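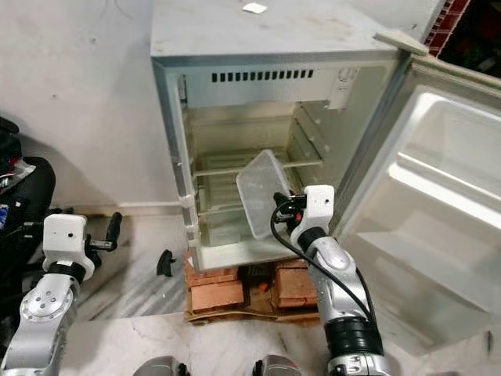 Attachment 1: Fridge station, Trostovwood. Right arm at the shelf with the clear container, left arm parked open.

Ticket: Right arm stops short of the fridge shelf, but only when people are watching
Product: Loron two-arm, fridge station
Site: Trostovwood
Supplier: Lopes (hire and set-up), Nomen (arms and controller)
Priority: Normal, raised to High by us, lowered to Normal by Nomen, raised to High by us
Status: Resolved, with grumbling

SUMMARY

We have an open day in July. The robot puts a clear container into a fridge. It does this very well all week. Within ten minutes of any visitor entering the room it gets as far as the front of the shelf, stops, and reports "Unexpected contact, right wrist". There is no contact. There is air, and then some way off there is a shelf.

The left arm has not been affected. The left arm has nothing to do in this part of the demonstration and does it faultlessly.

STEPS TO REPRODUCE

1. Run the demonstration in an empty room until satisfied.
2. Tell someone important that it is working.
3. Let them in.
4. Start the fridge sequence from the tablet.
5. Right arm picks up the container, swings over, tilts it, begins the move towards the shelf, stops.

EXPECTED: Container on shelf. Polite applause.

FOUND: Container held at an angle over the threshold of a fridge for as long as anybody cares to look at it. One of the rehearsal guests asked if it was thinking.

LOG

09:10 - Rehearsal with staff from the office upstairs as stand-in visitors. First run fine. Second run stopped as above. Cleared the fault from the tablet, arm backed out, third run stopped in the same place. Told the stand-ins that this showed the safety features. They took this well, being paid by the hour.

09:35 - Room cleared. Ran it again with no audience. Fine. Ran it again. Fine. Raised this ticket.

09:50 - Automatic reply from Nomen thanking us for our interest in Nomen. It asks whether we have tried restarting the controller.

09:52 - Restarted the controller.

10:05 - Fine with no audience. It was fine with no audience before, so we have learnt that restarting does no harm.

10:20 - Nomen first line asks for the serial number, the software version and a description of the problem. Sent the first two, and for the third a copy of the description of the problem from the ticket they were replying to.

10:45 - Our own theory: the wifi. Visitors arrive, visitors have phones, the tablet loses touch with the controller. Asked the office staff to come back down and switch their phones off. Stopped at the shelf on the first go. So it is not the wifi, and three of the office staff have now missed calls and would like that noted.

11:15 - Lopes rang. Their theory is the light. The blinds are up for visitors and down for us, the container is see-through and so is the shelf, and the cameras are known to be unhappy about see-through things. This sounded so sensible that we all felt better at once. Dropped the blinds, brought the office staff back.

11:30 - Stopped at the shelf. Office staff asked if there would be biscuits.

11:40 - Lopes now says the position of the shelf is taught by hand and the cameras are not used for that move at all. Asked why they suggested the light. They said it often is the light.

12:10 - Nomen second line, who has read the ticket (thank you). They point out that the fault is raised by the force reading at the wrist and has nothing to do with cameras, wifi or biscuits. The arm believes something is pushing on it. They want the force log from one good run and one bad one, and they want to know what is different between the two besides the audience.

12:15 - Wrote down everything we could think of that is different with an audience:
Blinds up (already ruled out).
Phones (ruled out).
Barrier rope across the front of the station.
Speed set to 80 per cent, so that it looks lively. We run it at 40 on our own.
Talking.

12:20 - Yes. We saw it as we typed it. Leaving the list in as it stands, since the office staff were present and would only tell people.

12:30 - Empty room, speed at 80. Stopped at the shelf. Full room, speed at 40. No fault, and a small cheer, some of it sarcastic. Audience cleared of all blame. Apologised to the office staff and found biscuits.

13:15 - Sent both force logs to Nomen with a note saying we had narrowed it down to speed. Did not dwell on how.

14:00 - Nomen says speed alone should not do this. The sequence was signed off by Lopes at full speed. They ask whether the fridge has been moved since.

14:10 - Checked. Distance from robot base to fridge is as on the set-up sheet. Height of the shelf off the floor is as on the set-up sheet, bricks and cardboard included. Door opens as far as it did. Whatever has changed, it isn't the fridge, which has the best attendance record of anything in the building.

14:25 - Ran it at 80 with the container left out of the gripper altogether, fingers closed on nothing. Stopped. So it is not the container catching on anything either. Moved the target back towards us by a hand's width and ran again. It stopped earlier in the path but at the same elbow angle. This is the first result all day that felt like a result.

14:40 - Nomen asks if anything is attached to the right arm that they did not fit. Said no.

14:50 - Went and looked. Yes.

14:55 - The gripper cable runs down the outside of the arm, and Lopes leaves it with a loop so that it has some give past the elbow. When the room was tidied for the open day, the loop was judged to look unprofessional and was pulled in with cable ties. Very neat job. As the elbow straightens for the reach into the fridge the cable comes up tight and tugs on the wrist. At 40 it comes up gently and stays under the limit. At 80 it comes up with a snatch, the wrist reports being pulled about, and the arm quite properly stops.

15:05 - Cut the ties. Let the loop out again. Moved the arm by hand through the whole reach, watching the cable. No pull at any point.

15:10 - Checked the left arm for ties. It had also been tidied. Cut those as well.

15:20 - Re-zeroed the force sensor on both sides with the grippers empty, following the Lopes sheet. Note for anyone doing this: the sheet says to hold the arm "in a relaxed pose" and does not say whose.

15:30 to 16:45 - Ran the full sequence over and over at 80, blinds up, rope up, people wandering in and out. No stops. Nomen asked what limit we had on the wrist now, and the answer is the same as it was at the start, because we had not touched it. They seemed pleasantly surprised. We gather most people turn it up until the complaints cease.

16:50 - Nomen asked for the cycle counter for their records. It reads a little over 2,000. They say the cable should be looked over at that sort of figure anyway, especially one that has spent a few days being yanked. Looked it over. No nicks, no flat spots, plug still firm. Lopes will bring a spare before the open day and we have asked them to bring two.

RESOLUTION

Cable ties removed from both arms. Gripper cable loop put back as installed. Force sensors re-zeroed. No change to software, limits, lighting, wifi or staff.

FOR THE OPEN DAY

Speed stays at 80. If it stops in front of visitors, press Clear, let it back out on its own, and check the cable before pressing Start. Do not press Start in hope.

Nothing is to be fixed, hung, clipped or stuck to either arm. This covers ties, bunting, the name badge somebody had printed for it, and the Trostovwood lanyard.

Keep the rope where the floor tape is. Visitors will lean in to see where the container goes and the door side is where they will do it.

The person talking should stop saying "it never does this". Three separate rehearsals now have it doing this directly afterwards.

If asked what the other arm is for, it opens the door in the longer version, which we are not showing until Lopes has finished it. Please don't promise it for the afternoon.

COMMENTS (4)

Lopes support: Happy to confirm the loop is meant to be there. We will add a line to the set-up sheet. We stand by the light as a good general suggestion.

Nomen second line: Closing from our side. For future tickets, please list everything fitted to the arm, including things fitted to make it look nice.

Trostovwood upstairs office: Are we needed again before the open day? Some of us have got quite good at standing behind the rope.

Trostovwood demo room: Yes, once, the afternoon before. Same biscuits.

Found helpful by 3
Shares: 0

RELATED TICKETS
Loron: tablet shows "Ready" while controller is switched off at the wall
Loron: left gripper closes during opening speech
Fridge station: door swings back a little after the arm lets go
Set-up sheet: page 2 printed upside down
Request: quieter start-up chime for indoor events
Trostovwood: who has the key to the demo room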